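Two grippers, one small disc

Posted 26/10/2026

I've had the Hidis and the Tirkden hand-held grippers on my desk since August, and I still don't believe most of what gets claimed for either of them. Both product pages promise "human-like dexterity." My kitchen tongs could make the same promise.

Slavica Krasniqi lent me the Tirkden and asked for a fair test, so I tried to be fair. Small flat things on a white sheet, 200 tries per gripper, same table, same lamp. Round, low parts are where I expected trouble and where I got it. A thick, blocky finger is fine on a box. On a disc that hardly stands above the table, it has to come in level or it rides up over the rim, and my wrist is not level after the first 16 goes.

The Hidis missed less often. I'd like to say that means something, but I used it second, and by then I had plenty of practice. Slavica thinks I should swap the order and run the lot again. She's right, and I don't want to.

What bothers me more is the camera. Sitting behind the fingers, it sees the part well until you get close, and then the fingers and their shadows take up the space you most want to look at. More pixels won't fix that. Moving the mount might, and neither maker lets you move it more than 8 mm.

I wouldn't pay 400 dollars for either one yet. Next I'm putting the Tirkden through the same test with softer pads, if they ever ship. 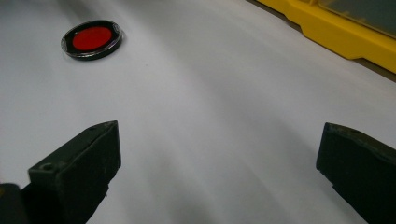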